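August
By Sihan Dong

4. Oiling a wooden board

Applies to the Skilby 30 and 32 boards.

1. Wash the board by hand and stand it on edge overnight.
2. Warm the Guretti oil by setting the closed bottle in hot tap water.
3. Pour a small pool on the board and rub it along the grain with a lint-free cloth. Cover the rim too.

Note: End grain takes almost 30 minutes to soak up the first coat.

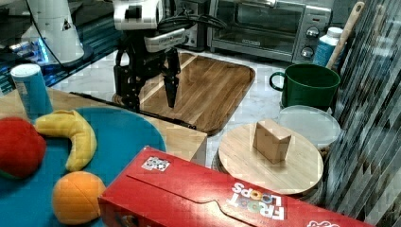
Fig. 4. Cutting board with rounded corners and a dark rim.

4. Wipe off what is left and turn the board over.
5. Repeat on the second side.

Caution: Do not use olive or sunflower oil. Lay used cloths flat outdoors to dry before throwing them out.

To reorder oil, quote part 912.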